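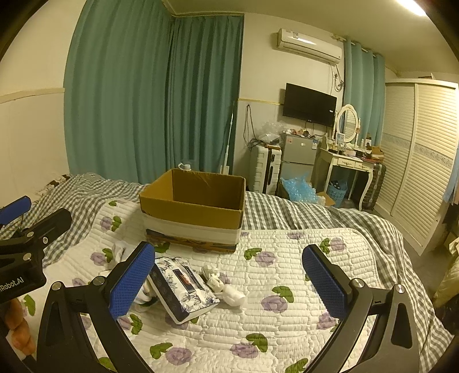

Textbooks > Household Operations > Part Two: Storage and Transfer > Chapter 7

Last updated July 30, 2021

Chapter 7
Packing Mixed Small Goods in Open Cartons

7.1 Scope of the chapter

Chapter 6 dealt with single-category loads: books only, linens only, dishes only. In a household most cartons are mixed. A bedroom produces books, socks, small garments and bottles in no fixed proportion, and the packer must fit them into whatever carton is on hand. This chapter covers the choice of carton, the preparation of the packing surface, the order of loading, and the closing and labeling of the finished carton. Fragile goods are treated in Chapter 8.

The student should be able to tell apart the three terms used from this point on. The load is everything assigned to one carton. The base layer is the part of the load that touches the carton floor. Fill is soft material placed in gaps to stop movement. A sock may be load and fill at the same time, and is entered once on the packing list, as load.

7.2 The packing surface

A bed is the usual packing surface in a bedroom. It is large, it is near the goods, and small items set down on it do not roll far. It has two faults. The mattress yields under weight, so that a carton tilts as it is filled, and a quilted cover hides small flat items in its channels. The first fault is corrected by placing the carton near the center of the mattress and moving it to the floor or a table before the heavy items go in. The second is corrected by passing a flat hand over the cover when the carton has been removed.

Bedding that is itself to be packed is left in place until the small goods are finished. Sheets and covers then go into a separate carton as a linen load (see 6.4). Curtains are taken down last.

Goods are set out on the side of the carton nearest the packer. Items placed behind the carton are out of view and are the ones most often left off the list. Caps, cups and small bottles should be brought around to the front before loading starts.

7.3 Carton condition

A reused carton is acceptable for a mixed load if the walls stand square, the floor seam is sound and the corrugated board is not soft at the corners. Old tape around the outside may remain. Old printing must be covered or struck through where it could be read as a description of the contents. Cartons without a lid or top flaps may be used for transfer between rooms only. They are not stacked and are not placed in a vehicle.

Nadar's rule, named for Sivaprasad Nadar, who proposed it in the Budinstead handbook, limits the load by reach: a carton is too large for mixed goods if the packer cannot touch the floor of it with the elbow bent. The rule takes no account of weight. Where books form more than half the load, the weight check in 6.2 is applied as well.

7.4 Order of loading

Books are loaded first, flat, with the spines toward the carton wall. A book placed on its edge is supported along its full height or it will lean and bend its cover. Decorated covers are turned face to face. Where only one book is present, a folded garment is placed over the cover.

Socks are paired before loading and pushed into the corners of the base layer. Crumpled cloth takes up more room than folded cloth, but it makes better fill, and the packer should decide which use is intended before folding it. White cloth is kept off unlined board when the carton has been reused.

Bottles stand upright in the upper layer with the caps tightened. Loose caps go in a small bag with the bottle they belong to.

7.5 The Birkett study

Much of the guidance above rests on the survey carried out at Birkett by Deepika Namboodiri, who recorded the contents of 170 cartons packed by householders without instruction. The cartons held 2,148 items. Namboodiri sorted the errors by stage and found that most of them occurred before loading, when goods were being set out. Her table is reproduced in Appendix 2 and is needed for Exercise 7.3.

7.6 Terms introduced

Base layer: the part of the load in contact with the carton floor.
Fill: soft material used to stop movement.
Mixed load: a load drawn from more than one category of goods.
Setting out: placing goods in view of the packer before loading.

Section 7.7 begins with the preparation of the packing list.

2 comments | 7 shares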